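The Clear Pouch Has a Lot to Answer For

Somewhere in your house there is a drawer of clear plastic pouches. Some of them hold something. Most are waiting for the day you become the sort of person who files the spare buttons.

I have been that person for short spells. Last September I bought a set of Wonumel pouches from a shop in Clevville, took them home and spent a weekend putting my kitchen table in order. By the end of it I had moved a great many small objects from one place where I couldn't find them to another place where I could see them and still didn't want them.

The pitch for clear storage is simple. If you can see it, you'll use it. Manon Kennedy, a home organizer in Clernomitz, has built a decent business on that line, and she charges $440 for a first visit. She starts every client at the table, with nothing allowed on it until she has asked what it's for.

"The table is where you make decisions," she told me. "A shelf is where you put them off."

I liked that less the longer I thought about it. My shelves have served me well. 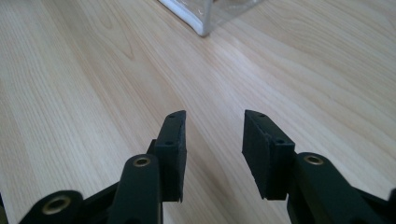 A clear pouch with a glossy white edging, at rest on pale wood.

Still, I'll grant her the table. A bare stretch of light wood does make a person behave. Put a pouch down on it and you feel obliged to look at the thing properly, to notice the seam and the creases, and to ask whether whatever is inside has earned its keep. On a cluttered bench the same pouch would be one more layer.

What I don't buy is the arithmetic. Kennedy's handout claims the average household she visits owns 3,000 loose items small enough to bag. I asked how she got the figure. She had gone through two homes, one of them her sister's.

Phúc Hồ repairs furniture a few streets over from her studio and takes a dimmer view of the whole trade. His complaint is with the plastic itself. People lay it over a good tabletop to protect it, he says, then leave it there for years and never see the grain they paid for.

"They spend $400 having me refinish a table," he said, "and then they cover it up like a sofa at their grandmother's."

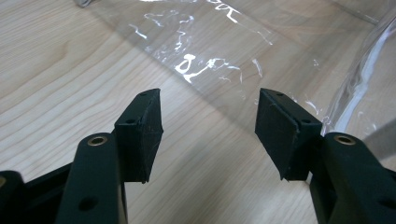
Clear plastic laid flat on a light-coloured wooden table.

He has a point, although he also eats lunch off a sheet of newspaper, so I'm not sure he's neutral on coverings.

Kennedy's answer is that a clear sheet makes a good sorting mat. You tip everything out on it, pick through the pile, then lift the corners and funnel the rest back where it came from. I tried this at home with a jar of screws. It worked fairly well until the dog, Kong, came to see what the noise was.

Three of my pouches are still in use. One has picture hooks in it, one has foreign coins, and the third holds the instructions for a blender I gave away. The others went back in the drawer, folded flat, where I can see right through them to the takeout menus underneath.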